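Oditz Forum > Data Collection > Cloth and soft objects
Thread: How much variety before you start repeating garments?

tallgrass_ed
Posted 04/10/2020

We have been collecting cloth handling examples with the hand-held grippers and I'd like opinions before we go further. So far we have 300 episodes, nearly all of them with one dark navy piece and some denim mixed in. Two-handed work, one gripper in each hand. The policy we train on it does fine on the navy and gets lost on anything lighter or stiffer.

My question is whether to keep going with the same few garments until the motion is solid, or start swapping clothes now.

Views from the grippers:
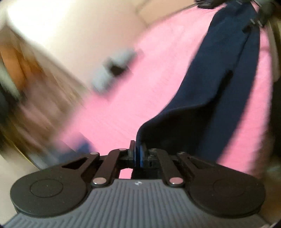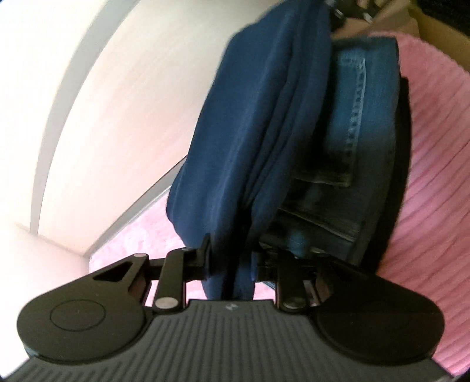
We have one person collecting and one person checking and labeling. The one checking is me. A good session gets us 54 episodes, and that drops a lot if the collector has to stop and reset the clothes each time. I don't want to triple the reset work if it won't buy anything.

Each episode starts from a pile and ends with the garment laid out flat. We don't ask for a neat fold yet.

mudroom
Swap now. We waited too long at Grelport and regretted it. The model learned "dark thing on light thing" and nothing about cloth. We had a thousand-something episodes of two towels and the first time we gave it a striped shirt it closed the fingers on air.

You can keep your total the same. Just spread it over more items.

kestrel_9
I'd go the other way, at least for a while. With one person collecting, the hands are still learning too. Compare that person's first 20 episodes with the last 20. If the grasps are still moving around a lot (where they pinch, how far they lift before the second hand comes in), then you are adding garment variety on top of operator noise and you won't be able to tell which one is hurting you.

Get the motion steady on one garment, then branch out.

mudroom
That assumes you want steady. I don't. If every pinch is in the same place the model never sees how to get out of a bad one.

kestrel_9
Bad grasps and recoveries are fine. Random ones from somebody who hasn't decided how to do the task are a different thing. I have trained on both and the second kind gives you a policy that hovers.

tallgrass_ed
Hovering is what we get on the lighter items. It comes down, stops above the cloth, drifts sideways, comes down again. I had put that down to color.

pinlock
Could be either one. Easy test: take the same garment it does well on, put it on a background it has never seen, and run it 12 times. If it hovers there too, it isn't the garment color, it's the contrast with whatever is underneath. Costs you half an hour and no new data.

Also, what is your background? If there is a lot of pink in all 300 episodes you should change that before you change the clothes.

tallgrass_ed
Pink in nearly all of them. I'll run the test.

sorrel_bench
A few things from doing this at Sternwood, in no special order.

Blur. Cloth work makes people move fast during the lift and shake part, and the wrist view turns to mush. We asked collectors to slow down only for the last few inches before the fingers close and the first second after. They could keep their normal speed everywhere else. It helped more than adding garments did.

Pinch depth. If the fingers grab a thick bunch every time, the model never learns to take a single layer. Decide if you care. For laying out flat you might not. For folding you will.

Two-hand timing. Check that your two streams line up. Ours were off by several frames for weeks and the handoffs looked like one hand let go before the other had hold of anything. I threw out a lot of data over that.

Labels. We stopped labeling garment type by name and went to weight and stiffness, light/medium/heavy and soft/stiff. "Shirt" covers too much.

tallgrass_ed
How did you check the timing? We clap the two grippers together at the start of each session and line up on that.

sorrel_bench
Same, but do it at the end too. If the start matches and the end doesn't, your clocks drift. Start of session alone will not show you that.

mudroom
Seconding the end clap. On blur I disagree a bit. We left the fast motion in and the model coped. Slowing people down makes the robot slow, and then somebody asks why it takes two minutes to lay out a shirt.

sorrel_bench
That's why it was only the last few inches. Overall time went up by a couple of seconds per episode. I can live with that.

dogbe_user
We use the Dogbe labeling tool for this kind of thing and it lets you mark segments inside an episode: reach, pinch, lift, second pinch, spread, release. Takes longer but you can then pull out only the pinches and look at them side by side. You see right away if you have 90 percent corner grabs or if it's mixed. Might settle the argument above for your own data, instead of us guessing.

kestrel_9
Agree with this. Look at the pinches first. I'd do that before collecting one more episode.

pinlock
Segment marking on all 300 is a lot for one person who is also doing the checking. Sample it. Take every tenth episode.

tallgrass_ed
OK, I did every tenth, so 30 episodes. Most of the first pinches are on an edge or a hem, and the cloth is usually bunched by the time the second hand takes it. Hardly any single-layer grabs. The early ones are all over the place and the later ones settle down, so kestrel has a point about the operator.

I also ran pinlock's test with the navy piece on a gray sheet. It hovered in 7 of the 12 runs. On pink it almost never does.

pinlock
Then it's mostly background. Fix that first.

mudroom
And swap garments while you are at it. You have to reset the table anyway.

kestrel_9
I'd still change one thing at a time. Background this round, garments next round. If you change both and it gets better you won't know why.

mudroom
If it gets better I don't much care why.

kestrel_9
You will when it stops getting better.

tallgrass_ed
Plan for now: four sheets in different colors, switch sheets every 12 episodes, same garments. Clap at both ends. Slow for the last few inches. I'll drop the earliest episodes from one training run and leave them in for another and compare. Garments after that, probably into June, starting with something light and thin and something stiff.

One more question. When the second gripper is in view at the edge of the first one's camera, do you mask it out? It's there in a lot of ours, partly visible, holding the other end of the cloth.

sorrel_bench
Leave it in. The other hand will be there when the robot runs too, and the model uses it to judge where the cloth is going.

dogbe_user
Same here, leave it. Only mask it if your robot's gripper looks very different from the hand-held one.

tallgrass_ed
Same fingers on both, different body. I'll leave it in and post the numbers when the sheet runs are done.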